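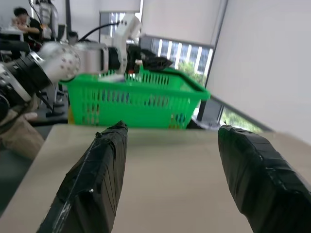

Black tape, beige tabletop.

Moving the shop's scheduled jobs to real cron

2021-10-18

I look after the Indcombe shop, a small WordPress site that sells printed sewing patterns and a few PDF downloads. The cart is Stekero, the theme is Nisance, and the hosting is a plain Linux box at Laitinen. Most weeks I don't touch any of it.

Two weeks ago Darcy Gilchrist, who packs the orders, wrote to ask why some customers were getting their shipping emails a day late. I looked at three of the orders and she was right. The order was marked as shipped in the afternoon, and the email went out the next morning. Payment receipts were fine. They are sent during checkout and don't wait for anything.

Shipping emails in Stekero go into a queue, and a scheduled job empties the queue every ten minutes. At least that is the setting. WordPress doesn't have a clock of its own. It checks for due jobs when someone loads a page, and if no PHP runs, no jobs run. I knew this, but I had forgotten that I turned on full-page caching in the spring. With the cache on, most visitors get a saved HTML file from the web server and WordPress never starts. The shop was getting plenty of visits and the scheduler was hardly seeing any of them.

I installed a plugin that lists the scheduled events and found the mail queue job overdue by several hours. So were the stock sync and the cleanup of expired download links. The cleanup one had clearly been failing for longer than the others, with 3,000 old rows in its table.

The fix is well known and short. First, tell WordPress to stop checking on page loads. In wp-config.php, above the line that says to stop editing:

define( 'DISABLE_WP_CRON', true );

The name of that constant is a bit misleading. It doesn't disable scheduled events, only the check that happens on page loads. Once it is set you have to call the scheduler yourself, or nothing will run at all.

Then add a line to the crontab of the user that owns the site files:

*/5 * * * * cd /srv/indcombe/public && /usr/local/bin/wp cron event run --due-now >> /srv/indcombe/logs/cron.log 2>&1

That uses WP-CLI. If you don't have it, you can request wp-cron.php with curl or wget, and it works well enough for a small site. I started with curl, and the first run gave me a 500 error. The cleanup job was trying to delete all its rows in one go and ran out of memory. Running the same job from the command line got it through, since PHP on that box has a higher memory limit there. After that I stayed with WP-CLI.

I made a few mistakes on the way.

I used the wrong user. I put the line in root's crontab the first time, because I was already logged in as root for something else. WP-CLI refuses to run as root unless you pass a flag, and the log filled up with its warning. Don't pass the flag. Move the line.

I left out the full path to wp. It worked when I typed it and failed in cron, because cron has a much shorter PATH than a login shell. I have made this mistake before and will probably make it again.

I also didn't think about the backlog. When the queue finally ran properly it sent 41 shipping emails in one burst, and a few of those were for parcels that had already arrived. Ese Nwachukwu, who answers the customer mail, had a slow afternoon replying to people who thought they were being sent a second parcel. I should have gone through the queue and deleted the stale ones before switching over. Sorry, Ese.

Aleksi Juntunen asked me why I didn't just exclude some pages from the cache. The cart and checkout are already excluded, and those are what kept the jobs running at all. But on a quiet evening there can be hours between checkouts, and I don't want the mail to depend on that. Teemu Ahonen suggested an outside uptime service that requests wp-cron.php on a timer. That's a decent option if your host doesn't give you a crontab. Ours does, so I used it.

One more thing about the times. The server clock is on UTC and the shop is set to local time in the WordPress settings. Repeating jobs don't care much, but the nightly sales report does, and it had been set for two in the morning by somebody (me) who was thinking in the wrong zone. I moved it after checking the list with:

wp cron event list --fields=hook,next_run_gmt,recurrence

The gmt column is the one I trust – the relative one is easier to read, but it doesn't help when you are comparing with the server log.

The log file also needs rotating. WP-CLI prints a line for each event it runs, and every five minutes adds up. I added it to the existing logrotate rule for the site, weekly, keeping four.

It has been running for nine days now. Darcy checked a handful of orders on Friday and the emails had all gone out within ten minutes. The expired links table is down to almost nothing. I still want some kind of alert if the mail queue stops moving, probably a small script that looks at the oldest unsent row and writes to me if it is more than an hour old. I'd like to have that in place before December, when the shop gets busy and I won't want to change anything on the server.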